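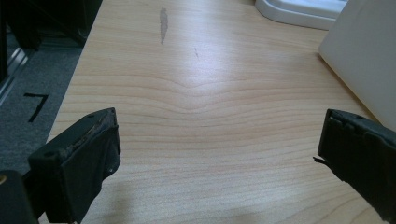 The desk in the back room, with the grey mark and the scratch.

30 June 2025

Pressure steady overnight, no rain. Read the house meters before breakfast as usual for the end of the month and wrote them into the book. Water is up on last month, which I put down to the beans. Electricity is down. The gas meter has not moved since the boiler went over to hot water only, apart from what the hob uses.

Spent most of the morning on the clock. It has been losing since I moved it from the hall to the back room, and I have been treating that as a fault in the movement when it may only be a fault in the wall. The hall wall is brick. The back room wall is plasterboard on studs, and the case can sway very slightly with the pendulum. Any energy that goes into the case is lost to the pendulum, and the rate suffers. I took the case down, found the stud with a magnet, and put two long screws through the backboard into solid timber. There is now no movement I can feel with a fingertip on the top of the case.

Set it in beat by ear first and then with the little timing program, which listens through a microphone clipped to the case. By ear I was out by more than I would have liked. The tick and the tock were uneven, and the crutch needed bending a hair to the left. It took three attempts. The first went too far and the second came back too far the other way.

With the beat even, I started a fresh rate test at 10.15 against the time signal. The old figures are no use any more and I have ruled a line under them. From the new page: 15 seconds slow per day over the first hour, if one hour can be trusted, and it can't. I shall leave the rating nut alone until there is a full week of readings. In the past I have turned it every evening and learnt nothing except that turning the nut changes the rate.

Letter from Tõnu Raudsepp with his own figures for the spring. He keeps a regulator with a wooden rod, sealed with shellac, and he has been logging humidity next to the rate since December. His view is that damp does more to his clock than heat does. I can believe it. Wood changes very little in length along the grain, but it takes up water, gets heavier, and the centre of mass may shift if it takes it up unevenly. He has 597 readings and wants me to check his arithmetic before he draws the graph. I have done the first two pages and found one slip, a minus sign dropped on a day when the clock was gaining. It makes no difference to the shape of the thing.

He also asks whether my own rod is steel or brass. Steel. Brass grows by a good half as much again for the same rise in temperature, and I would not want it in a room that faces south. For a steel rod beating seconds, the sum comes to a loss of half a second a day for each degree of warming, near enough. The back room was five degrees warmer at four o'clock than it was at eight this morning, so anything I read off the clock today has that in it as well. I have hung a thermometer inside the case, low down, beside the bob. The one on the wall reads higher in the afternoon and I do not trust it.

Lunch late. Soup from the freezer, bread a day old and better toasted.

Afternoon on the desk, sorting the papers that go with the clock. I had three notebooks running and a folder of loose sheets, and in places they disagreed. All of it is now copied into one book, ruled in columns: date, time of reading, error, rate since last reading, temperature, pressure, remarks. The remarks column is the widest. Most of what I have wanted to know later was something I did not write down, such as which way I had turned the nut, or whether the door of the case had been left open. The sheets from before the move to the back room are in an envelope marked as such, and I do not intend to mix them in.

The drawing of the suspension spring is still missing. I thought it was in the folder. I measured the spring again with the micrometer and made a new drawing – thickness, width, free length between the chops. There is a faint kink near the lower end that I don't remember. If the clock runs badly over the week I shall order a replacement before looking at anything else. The spring is cheap and the rest of the movement is not.

Oiled nothing. It was oiled last year, and the pivots I can see are clean. The usual mistake is to oil again when the clock is misbehaving, and then there is old oil and new oil in the same sink and neither stays where it should.

Watered the beans at seven. Moved the pots off the step, which is too hot for them by midday. One of the courgettes has mildew on the lower leaves, so those came off and went in the bin and not on the heap.

Second reading at 21.15, eleven hours on. Slow by 6 seconds in all, so a rate of 13 a day, a little better than the first hour suggested. Inside the case 24 degrees. Door shut, latch on. Wound fully, so the weight starts the week from the top.

To do tomorrow: reading at 8, reading at 8 in the evening, and the same each day until the week is out. Finish Tõnu's arithmetic from page three. Look for the drawing behind the drawers, where the tide table went last time. Post the letter before the midday collection. Buy graph paper, the millimetre kind, and a soft pencil.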